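Furklow Support
Ticket: Hand-held gripper pair, slipping on elastic fabric and gap drifting
Product: Furklow two-hand kit (Monar pads, blue)
Status: Open, waiting for parts
Reported by: Varkevberg workshop

First message from customer

Hello. We bought the two-hand kit in July for recording textile tasks. We record folding of towels, shirts and trousers on a bed and on a table. Towels and shirts are fine. With trousers we have a problem, and I will try to describe it as exactly as I can.

When the operator pinches the elastic waistband with the left gripper and pulls it straight, the fabric slides out between the pads. It does not jump out. It creeps, a few millimetres at first, and then the whole bunch is gone. We counted one afternoon: in 60 attempts with elastic waistbands we lost the fabric 9 times. With the right gripper, same operator and same trousers, it was 3 times in 60.

The second problem may be connected. The opening width in the recording software does not go back to zero when the left gripper is closed with nothing in it. After calibration it is correct. After 40 minutes of work it shows a small opening although the fingers are touching. I calibrate again and it is correct again, and then it drifts again.

What I have done already:
Cleaned the pads on both grippers with a damp cloth and let them dry.
Restarted the recording computer.
Changed the cables between left and right. The problem stays with the left gripper.
Installed the newest software from your download page.

Please tell me what to try next. We have a delivery to make and I would prefer not to send the whole kit back.

Reply from Furklow Support

Thank you for the clear report. Changing the cables was a good test and it saves us one step.

Two questions. Does the operator pinch a single layer of the waistband, or a gathered bunch? And does the loss happen during the pull, or when the second gripper takes hold of the other end?

Please also close the left gripper gently on a sheet of ordinary paper and hold it against a lamp. If you see light between the pads at the tip, the pads are not parallel. Do the same with the right one and compare.

Reply from customer

The answers, in the same order.

It is always a gathered bunch. A single layer is difficult to pick up from a soft bed, because the sheet wants to come with it. The operators learned quickly to push down a little and close, and then they have several folds of elastic in the fingers.

The loss happens mostly in the pull. A few times it came earlier, when the second gripper touched the far end and moved the cloth.

The paper test: on the right gripper I see no light. On the left gripper there is a thin line of light at the tip, and the paper can be turned a little with two fingers. On the right gripper I cannot turn it.

I add a picture from the trousers task. The near gripper has the waistband and the other one is on its way to the far end.

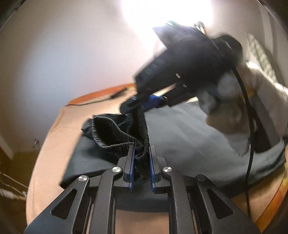

Page last changed: July, 16:40

Reply from Furklow Support

Thank you, the picture helps us with the technique. The waistband is gathered into tight ripples between the blue pads, and this is a normal way to hold elastic. We do not want you to change it. A thick bunch pushes the tips apart more than a single layer does, so a small error in pad angle becomes more important with trousers than with towels.

A still picture cannot tell us if the pivots have play. For this we need your hands. Please do the following with the left gripper, cable unplugged:

Hold the body firmly and close the jaws.
With the other hand, move one finger tip up and down, then towards you and away. Do not use force.
Repeat with the other finger tip.
Write down in which direction it moves, and compare with the right gripper.

After this, look at the edge of each pad where it meets the finger. If the pad lifts when you push it with a fingernail, the glue has become weak.

Please do not tighten anything yet. If the screws are turned before we know the play, we cannot find the reason afterwards.

Reply from customer

Done. I asked a colleague to repeat it without knowing my result, and we got the same.

Left gripper: one finger moves towards and away from me. It is a small movement but you feel it clearly, with a soft click. The other finger is solid. Up and down there is no movement on either of them.

Right gripper: no click anywhere.

Pads: on the finger that clicks, the lower end of the pad lifts when I push. On the others I could not lift anything.

I have also one thing to admit. In the second week the left gripper fell from the table to the floor. It worked after that, so I did not report it. I should have written this in my first message, sorry.

Reply from Furklow Support

No need to be sorry, it is useful to know. A fall can loosen a pivot without any visible mark.

Our reading is this. One pivot on the left gripper has play, so the finger turns slightly under load and the pads are no longer parallel. The fabric is then held by only a part of the pad, and elastic pulls itself out. The same play explains the zero position: after calibration the finger rests on one side of the play, and during work it moves to the other side. The loose pad makes both things worse, but we do not think it started them.

We will send a pivot set and one pair of Monar pads. Until they arrive, you can try the following:

1. Plug out the cable and remove the cap of the pivot that clicks.
2. Turn the screw under it clockwise, one eighth of a turn at a time. Stop when the click is gone.
3. Open and close the gripper ten times. It must move freely and open by itself when you release the grip. If it is slow, go back one eighth of a turn.
4. Put the cap back and calibrate with empty jaws.
5. Repeat the paper test.

Do not glue the pad with instant glue. It becomes hard and you will not get the old pad off cleanly. A thin double-sided tape is acceptable for a few days.

Reply from customer

Steps 1 to 5 are finished. I needed two small turns. After the third the gripper was slow to open, so I went back, as you wrote.

The click is gone. The line of light in the paper test is thinner but it is still there. The paper can not be turned any more.

We recorded a new round with the same trousers and the same operator. In 60 attempts we lost the fabric 3 times, so left and right are now equal for us. The zero position was correct after 40 minutes. I did not have time to test it longer.

One question about the tape. The box from Hviid, where we buy our consumables, says it is for smooth plastic. Is this enough for the back of the pad, or is the back rough on purpose? I have not put it on yet.

And one wish for the manual: the paper test is not in it. I would put it in the chapter about daily checks, before calibration. We do it now every morning – it takes less than a minute for both grippers.

Reply from Furklow Support

Good result, thank you for repeating the count.

The back of the pad is slightly rough, so tape for smooth plastic may hold only for a short time. If you use it, check it at every break. If the pad does not move during work, you can also leave it as it is until the new pair comes.

Please replace the pivot set even if the gripper feels good now. A screw that came loose once after a fall will often come loose again. The instruction sheet is in the bag. Change the pads on both fingers together, also the one which is still firm, and calibrate after the change.

We have passed your wish about the paper test to the people who write the manual. The recordings you made before the repair can be used, but the opening width of the left gripper will be a little too large in the later part of each session. If you send us the calibration files, we can tell you from which point.

Reply from customer

The calibration files are uploaded, one for each session. Two of them have the same name because the computer was restarted between them; the larger file is the later one.

I keep the ticket open until the parts are mounted, and then I will write the numbers for the new pads here.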